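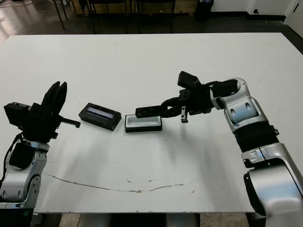

Trisberg Open Table

The Trisberg Open Table is a public demonstration of two-armed robot handling held each February by the automation firm Odalar at its premises in Trisberg. It takes place on a Sunday and consists, for the most part, of two robot arms dealing with small boxes while people watch. Admission is free. Tea is extra.

The event is the best attended part of Odalar's open day, which also includes a talk on warehouse safety and a display of retired conveyor rollers. The most recent edition drew 2670 visitors, a figure that the firm arrives at by clicker and that includes anyone who came back in after going out to move the car.

Background

Odalar was formed as a repair business for packing machinery and moved into research work when the packing machinery stopped breaking often enough. Its first open day was meant for customers. Few customers came, but a good many residents of the surrounding streets did, having wondered for years what the building was for. The firm showed them a film about pallets. Written comments collected at the exit were polite, and several asked whether anything in the building moved.

The demonstration was proposed the following year by Juraj Machala, then head of the handling laboratory, who argued that visitors should see the robots doing what they did on ordinary working days. Management preferred something livelier. A plan for the arms to pour drinks reached the rehearsal stage and is described in the firm's own history as "instructive". Machala's version was adopted the same week.

The name comes from the first printed programme, which listed the session as "Open: Table" under a column headed "Status". A visitor from the local paper took it for a title, and Odalar, which had been calling the session Item Four, kept it.

Format

A session lasts 80 minutes and is run six times during the day, with the first at ten in the morning. The audience sits or stands on one side of a plain white table, behind a rope. Two arms work over the table from opposite sides, each fitted with a parallel gripper, a type of hand with two fingers that open and close against one another. There is no music. Music was tried once and made the arms look slow.

The objects are small, light and easily replaced. The usual pair is a black case with a window in its top and a shallow open tray, and the job is to bring the two together and part them again in whatever way the presenter has set for that session. Early editions used a wider range of items, among them a tin of shortbread that was open by the third session and empty by the fourth, for which the robots were not responsible.

Each session is divided into attempts. An attempt begins with the objects put down on the table by hand, deliberately a little crooked, and ends when the presenter says so. The presenter calls the outcome aloud as "yes", "no" or "nearly". The last of these was added after complaints from the audience, who had grown attached to the arms and thought the marking harsh. The record for a single session is 44 attempts, set in a year when the presenter had a train to catch.

Visitors are allowed to choose how the objects are placed for the final attempt. The rules for this have grown over the years. The objects must lie on the table. They must lie on the table the robot is using. They may not be held by the visitor, taped down, or stood on.

The method

The arms are not worked by remote control during the public sessions, although a large share of visitors leave believing that they are. In the weeks beforehand, members of the laboratory guide the arms through the task many times over, and the recorded movements are used to train the software that runs on the day. It decides where to move from what its cameras see, which means that a case set down at a slight angle has to be approached at a slight angle too.

People find this either remarkable or not worth remarking on, and the dividing line seems to be whether they have ever tried to explain to someone else how to pick up a box. Machala's standard talk includes a section in which a member of the audience instructs a neighbour to do so using only the words "left", "right", "up", "down", "open" and "close". It is regarded as the funniest part of the day and is the only part that has led to a formal apology.

Much of the difficulty lies at the fingertips. A thin edge lying flat on a table gives a gripper very little to take hold of, and a finger that comes down a shade too low meets the table instead. A light tray will also slide away when it is nudged, which looks from behind the rope like reluctance on the part of the tray. Long pauses, in which an arm hangs above the work with its fingers open, are commonly taken for thought. The laboratory's own word for them is "dithering", and reducing it has been a stated aim for several years.

The placing known as end to end, with case and tray set together along their short sides, is the one most often requested by returning visitors. It appears simple and offers the fingers nowhere convenient to go on the side where the two meet. Regular attenders consider it the proper test, and have been heard to tut when a session opens with anything else. 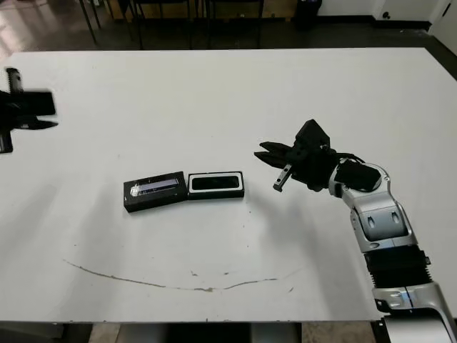 The Trudeck visit

The edition most often written about is the one attended by a delegation from Trudeck, a maker of shelving and display fittings that was thinking of placing an order. The delegation was shown to seats at the front. It had been promised a demonstration of reliability.

The first nine attempts went well and were received in silence. On the tenth, the right arm came to rest above the tray and stayed there. Mingxuan Su, presenting for the first time, told the audience that the arm was considering its options, then that it was considering them carefully, and then gave an unplanned account of how grippers are chosen that filled the remaining part of the session and is now delivered every year. The software was restarted in the interval. Trudeck bought two systems, and its published account of the visit dwelt mainly on how clear the explanation of grippers had been.

Su took over as regular presenter the next year. Her style is generally contrasted with Machala's, which was exact and a little mournful. She announces a failed attempt in the same tone as a successful one, and it has been suggested that this accounts for the fall in the number of children crying on behalf of the robots.

The Havlíček bench

The sessions were originally held at a workbench known as the Havlíček, after the joinery firm that built it. It was a handsome thing in varnished oak. It also reflected the overhead lamps, and in its one full day of use the left arm made repeated and confident attempts to pick up a highlight. The audience applauded these warmly, having no way of knowing.

The bench was retired to the reception area, where it holds leaflets. The white tables used since are not much to look at and show every mark, but dark objects stand out well on them. The long curved brownish line on the present one has a following of its own, and appears on the unofficial badge sold at the station kiosk, where it is often mistaken for a river.

Reception

Reviews have been favourable in a guarded way. The local paper, which sends someone each year, has called the event "absorbing after the first quarter of an hour" and "quieter than the steam fair". A trade newsletter praised Odalar for showing its failures in public but wished there had been somewhere to put a coat.

Critics inside the industry have said that the table gives a narrow picture of what such arms can do, and that visitors go home with the idea that automation is chiefly a matter of small boxes. Machala replied to this in the open day programme, observing that a good deal of it was.

There is a lasting disagreement over scoring. A group of regular attenders keeps its own tally from behind the rope and does not recognise "nearly". Its totals are lower than Odalar's for every edition on which both have reported, and each side has offered to lend the other a pencil.

Current arrangements

Places for the morning sessions are given out at the door. The afternoon sessions are usually easier to get into, except for the last, when visitors who have been round the rollers twice come looking for a chair. Photography is allowed without flash. Questions are taken between attempts, and Su asks that anyone wishing to know whether the robots enjoy it should wait until the end.

See also

Odalar
Parallel gripper
Trisberg steam fair
Trudeck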